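Planning the Cell, Part 2: What to Price Before You Buy
Course notes, Dwayne Ostrowski

Welcome back, and thank you for the lovely questions on the Saliba quote (I'm still working through the stack!). Start with the job itself, the small stuff the arm has to reach and pick up, and let that tell you how long an arm and what kind of gripper you're paying for. A simulated run over a few little pieces on a board costs a good deal less than the wrong arm. 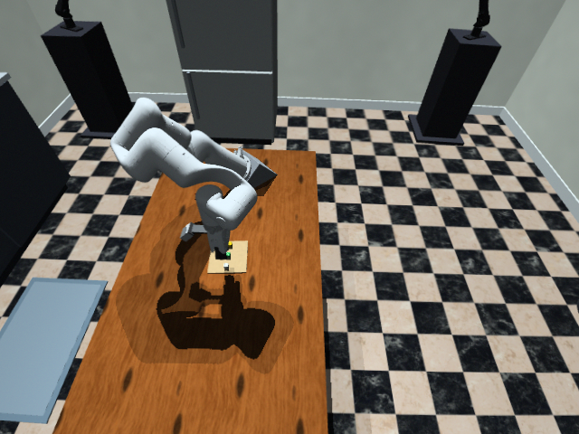 Gripper and fingers

Fingers wear out, so put spares on their own line. Anika Mbeki budgets 8 pairs a year, and the Valetti worksheet allows $1782 for the lot, shipping included. Bring your draft to section 9.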